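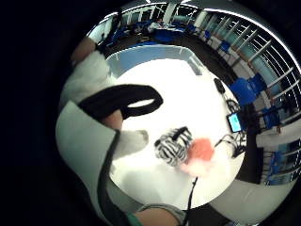
Samuele Greco

Section 2. Preparing Wrist-View Recordings for the Plesus Perception Module

2.1 Purpose

This section describes how an operator prepares, checks and imports recordings made with the wide-angle camera of a hand-held gripper. It applies to tabletop sessions in which small soft objects are grasped or moved. Mounting of the camera is covered in Section 1. Policy training is covered in the Matlala Planning Guide.

2.2 Before You Begin

The operator must have write access to the project folder and a current lens calibration file. Calibration files made before the August release are not accepted by the importer and must be converted first. The conversion tool is found under Tools > Calibration > Convert.

2.3 Setting the View Mask

The lens produces a circular view inside a black border. The border carries no information and must be masked before any other step is taken.

1. Open the recording in the Plesus viewer and select View Mask.

2. Choose Circle. The software proposes a center and a radius.

3. Move to a bright part of the recording and compare the proposed circle with the edge of the view. Windows near the rim make the edge easier to judge.

4. Adjust the radius until no black border remains inside the circle, then select Save Mask.

Note: Do not apply straightening at this stage. Table edges, partitions and window frames will look curved until Section 2.5 has been completed.

2.4 Marking the Work Area and Objects

1. Select Work Area and trace the tabletop. Where the gloved hand covers part of the table edge, continue the line along the expected curve – the module fills the hidden part from later images.

2. Add one label for each object to be handled. In the view at the start of this section, the labels are "zebra bundle" and "pom-pom".

3. Where two objects overlap, draw each outline separately and set Overlap to Yes. The pom-pom covers part of the striped bundle on its right side, and a single outline around both would be read as one object.

4. For objects with soft or hazy edges, set Edge Type to Soft. Place the outline where the color is still clearly different from the table. Pale fibers on a white surface may be left outside the line.

5. Label gloves, straps, sleeves and bare fingers together as Operator. Labels in this class are removed from the object search but kept for contact timing.

6. Label cables, small devices and displays on the table as Fixed Equipment, including a cable that runs close to or beneath an object.

Caution: A thin black cable next to a black-and-white pattern may be joined to the object by the automatic outline tool. Inspect every automatic outline at full size before it is accepted.

2.5 Straightening and Import

1. Select Straighten and load the calibration file for the lens in use.

2. Set Crop to 50 percent for the first trial. A wider crop keeps more of the room but stretches the outer part of the view.

3. Run Check Labels. The report opens in a separate window.

4. Correct all items marked in red. Items marked in yellow may be accepted by the person responsible for the data set.

5. Select Import to Flamau. The import service listens on port 2481 unless the site has set another value.

Caution: Do not close the viewer during import. A partial import must be deleted by hand before a second attempt is made.

2.6 Background Content

Chairs, desks, windows and persons beyond the work area are not labeled. Where a person can be seen in the background, the operator shall turn on Background Blur before import. The blur is applied to the stored copy and cannot be reversed.

2.7 Messages

Code 41 – Mask does not match the calibration file. Repeat Section 2.3 and save the mask again.

Code 50 – Overlapping outlines found with Overlap set to No. Open the listed images and correct the setting.

Questions about this section should be sent to Tullio Farina, Londum Documentation Office. Changes received by 31st March will be included in the next issue.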